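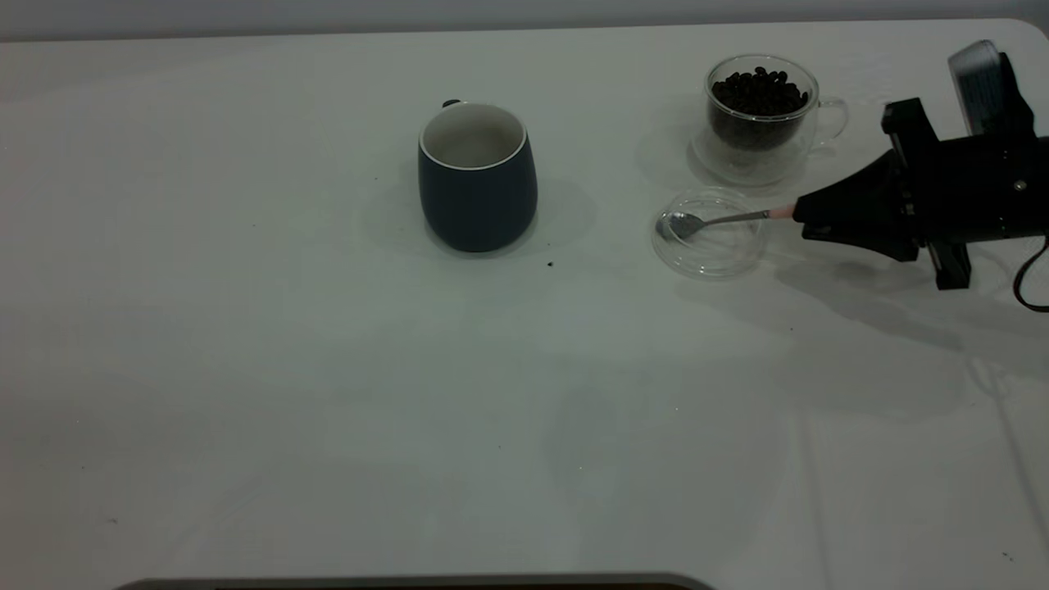
About the Kiani School of Bookkeeping and Office Skills

We teach grown-ups to do the books! That's the short version. People come to us from kitchens, garages, nurseries and delivery vans, some with a business of their own already and some with a plan for one, and we help them get to the point where a ledger makes sense and a tax form is only a form.

How we started

Kulsoom Warraich ran the accounts for her family's fabric store for years before a neighbor asked her to explain what a balance sheet was. She drew it on the back of a receipt. The neighbor came back with her sister, then with two women from the bakery, and by July they were meeting every week in the stockroom between the bolts of cotton. Noreen Hayat joined soon after to teach payroll, and the stockroom got very crowded.

We have our own rooms now, up one flight from the old store on Ronel Street. There are 3 classrooms, a small library and a kitchen that gets as much use as any of them (the chai is always on before the evening classes, and you're welcome to come early for it).

What we teach

The Foundation course is where nearly everyone begins. It runs for 14 weeks and starts with sorting paper: receipts, invoices, bank statements, the lot. From there we move into double entry, which we still teach by hand first. Waqas Khattak, who leads the course, is a great believer in pencils. Once you've closed a month on paper and seen the two columns agree, the software is so much easier to follow – and you can tell when it's giving you nonsense.

After Foundation you can go on to Payroll and Sales Tax, or to Running the Office, our newest course. Ximeng Qian put that one together from her time managing a busy dental practice. It covers scheduling, supplier letters, filing, phone calls you'd like to avoid making, and how to set up a budget that other people will stick to. It fills up quickly and we love teaching it.

We also hold a free drop-in hour before evening classes. Bring a shoebox of receipts if that's what you've got. Plenty of people do.

How our classes work

We keep groups small, up to 14 people, and we seat them at shared tables. Students work on the accounts of two made-up companies, Flito (a bicycle repair shop) and Viradetti (a restaurant with terrible record keeping). Viradetti has been running at a loss for as long as we've been teaching, and every class finds a fresh way to rescue it. One group closed the patio. Another one put the price of soup up and argued about it all the way down the stairs.

There are no grades on weekly work. You get written notes from your teacher, a chance to fix what went wrong, and a final project at the end that you can show to an employer or a bank.

Who teaches here

All our teachers have kept books for a living, and most still do. Darragh Rafferty looks after the accounts for several farms and brings their puzzles in with him – how do you value a field of half-grown barley? He also runs the library, which holds 250 books and a shelf of old ledgers we've picked up at estate sales. Ask him about the one from the hat factory, it's beautiful.

Fees and help with fees

The drop-in hour costs nothing. Foundation is $200, books included, and you can pay in installments. We set aside places in every group at a reduced rate, and asking for one takes a short form and a chat with Noreen.

Come and see us

The front desk opens at 10 a.m. and we're around until the last class lets out at 9 p.m. Sitting in on a session before you sign up is a great way to find out if you like it. Ring the upper bell – the lower one belongs to the fabric store.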